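How do I get a sourdough starter through a two-week trip?

Posted 21 July 2019 by Rizwan Selvanayagam

Hi everyone! I started baking bread last November and I am completely hooked. My starter (his name is Donero, don't ask) doubles in 6 hours on a good day and smells like green apples. Trouble is, I'm going away for 13 days and he has never missed a meal. Do I feed him and put him in the fridge? Dry him out? Beg my sister in Ermont to take him? She kills houseplants, so I'm nervous. I use half rye, half plain white flour, equal weights of flour and water.
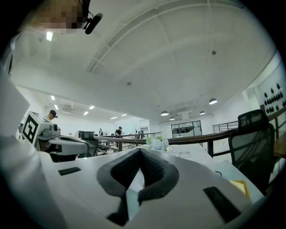
Two dark pads in a white housing, with a small gap between them.

Answer from Mollah

Fridge! You'll be fine, and I promise he's tougher than you think. I've left mine much longer than that and it came back bubbling like mad - I was so happy I made pancakes on the spot. Do it this way:

Feed him the morning you leave, but make it thicker than usual. I go two parts flour to one part water, so it's more like a dough ball. Leave it on the counter for an hour, then put it in a clean jar with plenty of headroom. Set the lid on loosely. Back of the fridge, bottom shelf.

When you get home there may be gray liquid on top. Pour it off or stir it in, either works. Throw out most of the starter, keep a spoonful, and go back to your normal feed. Give it 3 feedings before you bake. The first one always looks sad and flat! Keep going. If you ever see pink or orange streaks or anything fuzzy, toss the whole jar and start over.

Rye is great for waking them up, by the way, so you're already ahead.
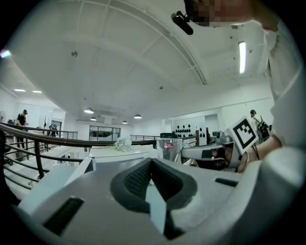 TRERKURA, July

Answer from a guest

just buy yeast

Answer from a guest

Agree with the fridge, but please dry some too as a backup. It's so easy and kind of magical. Spread a thin layer of active starter on baking paper and leave it out until it snaps like a cracker, usually a day or two. Don't put it in a warm oven to speed things up - I cooked mine that way and had to begin again from nothing. Crumble the flakes into an envelope and write the date on it. To bring it back, soak a spoonful in a little lukewarm water until soft, stir in the same weight of flour, and feed it daily till it's lively.

You can mail the flakes to friends as well! Maybe send your sister some of those instead of the jar. Have a great trip and tell us how Donero does.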